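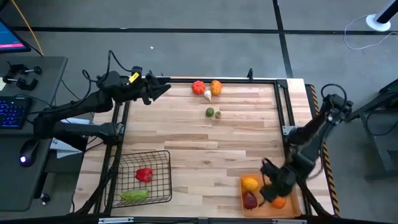

Two-arm sorting policy: right arm stalls over the tray, left arm waits forever

Asked in: Student Projects > Manipulation
Tags: bimanual, imitation-learning, sorting, timing

We are a student team working on a produce sorting task for our automation class. Toy vegetables go in a wire basket on the left, toy fruit goes in an orange tray on the right. Each arm serves its own side. The demos are teleoperated and both arms are recorded into a single episode, then one policy is trained on the joint positions of both arms plus the overhead view. Training and playback run through Tutton, our class code base.

Single-arm runs are fine. With both arms active, the right arm places an item and then hovers over the tray with the gripper open. Sometimes it recovers after a few seconds. While it hovers, the left arm also stops, even when there are vegetables left on its side and nothing is in its way.

Things already checked:

- Joint limits and motor temperatures, both normal.
- Camera exposure is locked.
- Dropped frames: 2 in the last 12 episodes.
- Batch size 512, trained until the loss went flat. Training longer made no difference.

The class demo is in October and the arms have to run together. Is this a data problem or a control problem?

3 answers, sorted by votes

Answer 1 (accepted), 7 votes

Data problem, most likely. Plot joint velocity for both arms over a few of the training episodes, on the same time axis. If one operator drives both arms, you will probably find stretches where one arm is parked while the operator attends to the other, and pauses after each release while the operator picks the next target. The policy copies the pauses. It has no memory of how long it has been paused, so from a still pose the most likely next action is to stay still.

The left arm stopping with it has the same source. You train one policy on both arms, so it learns that a still right arm goes with a still left arm.

We had the same fault on the Prarnia rig last term. The fix, in order:

1. Trim idle segments. Drop any run of frames where both arms are below a small velocity threshold. Keep a few frames at each grasp and release, or the gripper will start to close late.

2. Re-record part of the set with two operators, one per arm. Tell them not to wait for each other unless the arms would cross. You want episodes with both arms out over the table at once, one still reaching while the other is placing.

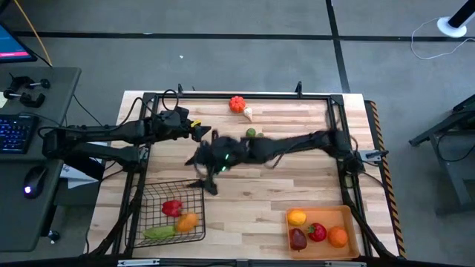 3. Vary the order of the items. If the lemon always goes first, the policy learns the sequence and stalls when the lemon is already in the tray. Start some episodes with the containers partly filled.

4. Shorten the action chunk at playback. Do this last. It hides the stall without removing it, and you want to know whether steps 1 to 3 worked.

Change one thing per training run and write down which one.

Comment from asker: Plotted it. The left arm is parked for long stretches in nearly every episode. Trimming now, two-operator recording after that.

Answer 2, 2 votes

Check your timestamps as well. In Tejada both arm streams are stamped on arrival at the host, so a slow USB hub shifts one arm relative to the other. Log the offset at the start and end of an episode. If it grows, put each arm on its own port.

Answer 3, 0 votes

Just use Aron, it has a scripted mode. You define pick and place points and it goes to them.

Comment: The items are not in fixed positions and the class requires a learned policy.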